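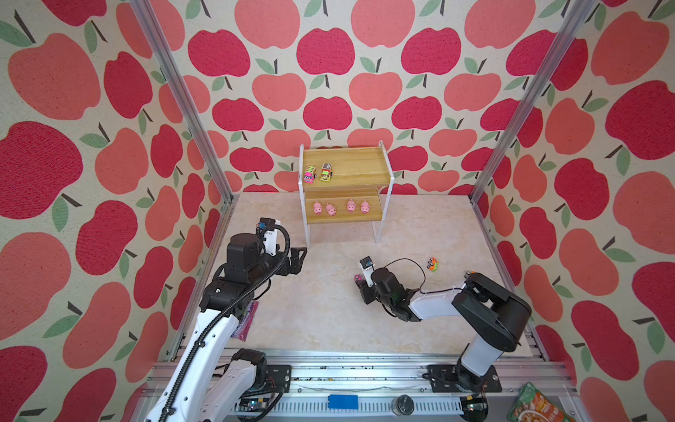

How to hang patterned wallpaper in a small room

Print this page | E-mail this page
Search this site: Enter keyword Go

Most wallpaper guides will tell you it's an afternoon's work. I doubt whoever wrote them has ever papered a box room with a bold fruit print. Allow a weekend.

Before you buy

Ignore the roll calculator on the shop's website. The one Cudora uses takes no account of pattern repeat, and a large motif can waste a good strip off every length. Measure the height of your wall, round it up to the next full repeat, and work from that. Order one roll more than you think you need, and check the batch numbers match before you open anything.

"Paste the wall" papers are easier, I'll admit. "Peel and stick" I remain unconvinced by. I tried the Pallo sort in a spare room in Beldale and the seams had lifted by October.

Preparing the wall

Fill, sand, wipe down. If the plaster is bare, size it first with thinned paste and leave it overnight. Lining paper is sold as essential for every job, but on a sound, smooth wall I've never seen the difference. On a lumpy one, use it.

Hanging

1. Don't trust the corner. Hardly any are straight. Measure out from it by the width of your roll, less 5 mm, and draw a plumb line there.

2. Paste one strip's width of wall, going slightly past the line.

3. Hang the first length from the top, leaving 60 mm spare at each end. Check that the pattern is the right way up — stalks at the top, if it's fruit. It is an easy mistake at nine at night.

4. Smooth from the middle outwards with a brush. Plastic smoothers can leave shiny marks on matt paper, whatever the packet says.

5. Match the next strip at eye level. If the pattern drifts a little near the skirting, leave it.

6. At an inside corner, cut the strip so that 3 mm turns on to the next wall, then start again from a new plumb line. The match there will never be perfect.

Trim with a new blade for every strip. Wipe paste off the face straight away with a damp sponge, and keep the radiator off until the next day.

Print this page | E-mail this page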